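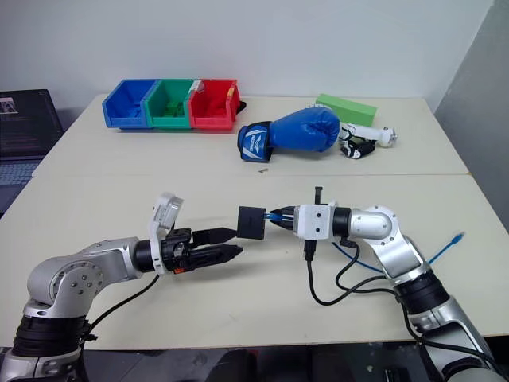

*The back table with the sorting bins: blue, green and red.*

# Clearing the Workroom at Pranero, Room 707

Welcome to our small gallery page. In August we decided to put the things in our workroom in better order, and I promised to keep a record of it. I write these notes for the people of the Lei and Drernent groups, who share the tables with us and sometimes look for their things.

**The three bins.** The bins stand in one row. The green one has a few small green items in it. We sort by color first, and only after that we ask what the thing is for. It is maybe not the most clever system, but everyone can remember it.

**The label.** The red bin has a small label on the front edge. I would like to have the same on the other bins, at the same height, so please do not use the tape from the drawer before I finish this.

**Boxing glove.** Blue, with a blue-and-white wrist strap. It lies to the right of the bins and it is too big for any of them. If your group needs it, write your name in the Dastulance notebook and bring it back after 10 days at the latest.

**Foam block.** The green block stands behind the glove. By color it should go with the green items, but by size it stays on the table. Please do not cut pieces from it.

**The white hand.** It has black finger parts and lies on its side, next to the foam. Lift it with two hands, and do not pile other things on it.

Page last changed Dec 7, 2025. The list for the two tall shelves will be added when the shelves are cleaned.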